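Tabletop demonstrations, August set

Gallery from the Skurkunico handheld recording work. Demonstrations are given by hand: the operator holds the gripper, performs the task at normal speed, and the jaw opening and tool pose are logged with the video. Operator for this set was Hermenegildo Chávez. The set holds 222 demonstrations, all with household crockery on ordinary tables.

Approach. Jaws open on both sides of the bowl, pads low, a short distance from the rim. Operators are asked to hold the opening steady until the pads are level with the object.
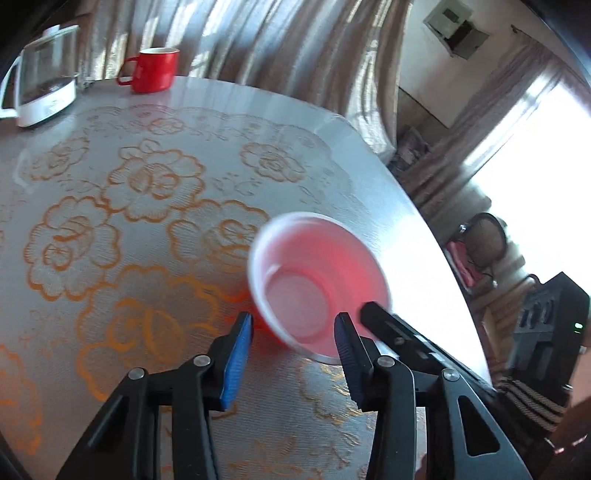
Recordings shorter than 4 seconds are dropped before training. The remainder are trimmed at the first and last jaw movement, then passed to Zukunier for pose alignment. Glare on glossy tablecloths increases tracking error, so each recording carries a lighting tag, and tagged segments can be weighted separately.

The same task was also recorded by remote control on the Soomro arm, 80 demonstrations in all. Remote runs are slower at the grasp and show more corrections in wrist angle. Both sets use the same file layout and can be loaded together.

Index files were rebuilt on Tuesday. Older copies should be replaced.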